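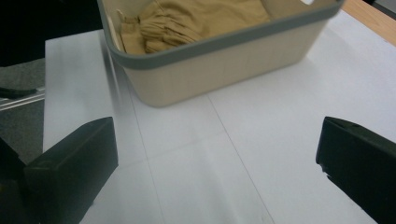

Let the students do the boring part

For three years I have helped with the robotics club at the Judden school, and every August, when we plan the new year, the same question comes back. Should the students spend their time on building robots, or on making the examples that a robot learns from? I want to defend the second one, although I know it looks like very dull work from the door.

Our project last year was about cloth. The students took a hand-held gripper, went to the table, and picked up pieces of cloth, moved them, put them in a basket, took them out again. Each time was recorded and got a short note. The plan was 1000 recordings before the spring, and we finished with 962 which we could use. A parent who came to fetch her son watched for ten minutes and asked me, very politely, if this was education. I did not have a good answer then. I have tried to find one since.

My first argument is that cloth is difficult, and a student does not believe it until the hand is in the gripper. We are used to our fingers. We take a corner of a towel without looking. With two hard blocks which only open and close, the same corner goes away from you, or you take two layers when you wanted one. Golshifteh Bakhtiari, who was in her second year in the club, wrote in her notebook that she had to learn again how to be three years old. I think she learned more about manipulation from that week than from my lesson with the slides, and I worked hard on these slides.

The second argument is about honesty. When students build a robot for a competition, they show the one run that was good. I did the same when I was a student, and I was proud. But with recordings, the bad ones are also in the folder, and somebody must decide what to do with them. Is a cloth hanging over the rim "in the basket"? Our group argued about this for a whole afternoon, until after six o'clock. One side said yes, as it does not fall. The other side said that no mother would accept it. In the end they wrote a rule, half a page long, and later they had to change it twice. For me this was the best lesson of the year, and it was not in my plan.

My colleague Farzad Shojaei does not agree with me, and I want to give his opinion fairly. He takes the older group to the Jollow Cup and he believes that young people need a machine which moves because they made it move. He says that repeating one task hundreds of times is factory work, and that we should not call it learning only because there is a computer at the end. He also says that we lost students, and this is true. Two of them left us in the winter and went to his group, where they are happy.

I accept a part of this. If a student does only recordings, and never sees what the trained model does with them, then Farzad is right and we are using the children as cheap hands. We made this mistake in the first term. The training took so long on our old computer that the students forgot what they were waiting for. Now I would begin with a small set, 42 recordings, train something bad, and let them watch it fail on the same table where they worked. After this they ask by themselves for more data, or for better data — and this is a different question, which they also discover.

But I do not accept that repetition is the enemy. In music we let a child play one scale through the whole winter. In the Sharifi workshop, where I learned to solder, I made the same joint until my teacher stopped taking it apart. Careful, repeated work has a bad name in schools at the moment, and I think we are a little afraid that the students will be bored in front of their parents.

For the coming year I have asked for two things. One is a shared afternoon, so that Farzad's builders make fingers for our gripper and my group tests them on cloth. The other is a better computer, for which we have written to the Priltanau fund. The first one is already agreed. Farzad's students have started to draw a finger with a softer tip, and they came to ask us which fabric is the worst.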